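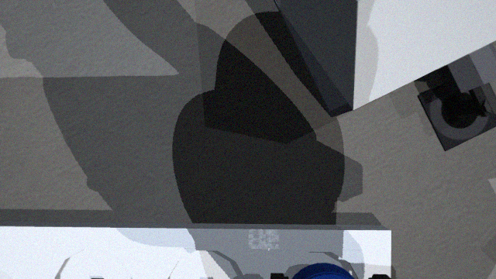
Does the Masilela Trail Follow the Old Tramway?

Student project report, Souad Ouali

The trail brochure says hikers on the Masilela Trail walk "in the footsteps of the quarry tramway" all the way from Larnstead to the Mirnanik overlook. I wanted to know how much of that is true. I walked the route twice in October and compared it with a copy of the old survey map at the town library.

The map puts the tramway at 3192 meters from the loading yard to the quarry gate. The trail is signed as 3624 meters. Those two numbers can't describe the same line, and the brochure doesn't mention the difference.

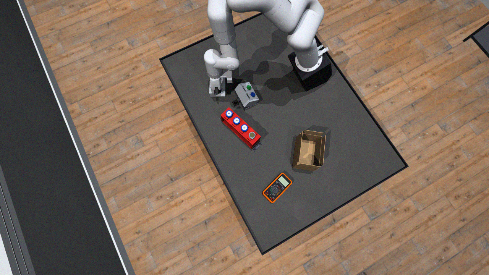 Figure 2. Robot arm and work surface, simulated view.

The first part out of Larnstead is convincing. The grade is gentle, the curves are wide, and there is a stone culvert where the map shows one. After the second footbridge I have doubts. The trail climbs in short switchbacks that no loaded tram car could have managed — the map has the line staying low, close to the creek. I lost any sign of it for around 600 meters.

Two people I met on the trail told me the flat ledge below the overlook is the old track bed. It may be. It could just as easily be a logging road, and I found no ties, spikes or ballast to settle it.

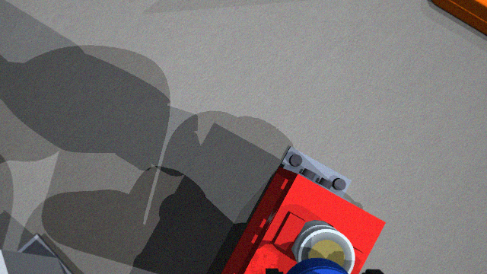 Figure 3. Red block above a light gray surface, simulated view.

Problems with my method: I paced distances and checked them against a phone app, and the two often disagreed. My Gritex pocket compass stuck on the second walk, so the bearings near the creek come from the first walk only. The library copy is also faded along the fold, right where the line leaves the valley.

My finding is that the lower section probably follows the tramway and the middle section does not. For the upper section I would want to see the quarry company's own drawings before believing the brochure.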